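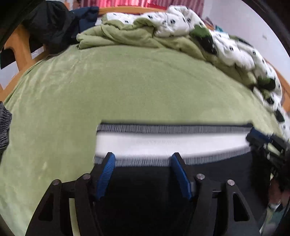 The second pair of finger pads for our hand-held gripper is finished, and Monique Lacroix has taken it home for testing on cloth. The first pads were smooth and let thin fabric slide away. The new ones are blue and finely ribbed, and each one needs almost 92 minutes on the printer at the Zilham workshop. Knitted edges, like the grey ones on the white piece lying over the green fleece, are a good test for them - the ribs of the pad can catch in the stitches if we close too hard. The screws at the linkage joints should be tightened only by hand.

Teresa Zawadzka is now drawing a softer pad, 30 mm long. If you want to print a set for your own build, the files are in the Cuvham folder. Please bring your own filament in October, the shared roll is nearly empty.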